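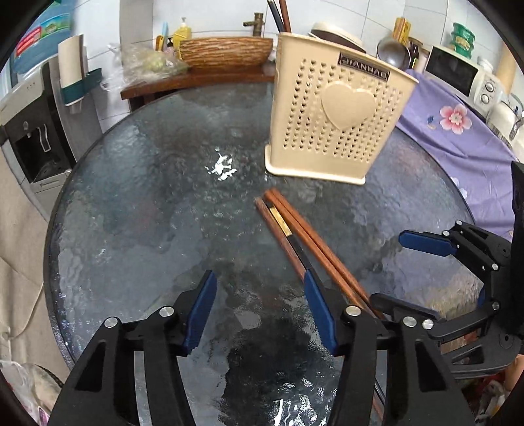 **Chopstick task - how many recordings do we need?**

**tormod_s:** Club project for December. The task is picking up two chopsticks from a glass table and putting them in the utensil holder, using the hand grippers. Codard says 300 recordings. We have 264 usable. Do we carry on or start training?

**gmota:** Start training. You'll learn more from one bad run than from another 36 recordings.

**ulla.eide:** I'd carry on. Most of the 264 have the chopsticks lying side by side, and the model will only learn that. Cross them, or put one further off.

**gmota:** Fair, but you can add those later. Last year we did 638 before training anything and threw half away.

**xiaoyan_l:** Has anyone checked the glass? It's rippled and there's a bright patch where the light hits it. Our tracking drifted on a shiny table until we moved the lamp.

**tormod_s:** Not checked. I'll look at the drift tonight.

**ulla.eide:** Do that first. If it drifts, the number doesn't matter.

**sverre_r:** Also agree on one way to grip. I close on both sticks together, Tormod takes them one at a time. That's two different tasks in one folder.

**tormod_s:** One at a time then. I'll sort the folder and post the new count.

**gmota:** I still say train on what you have.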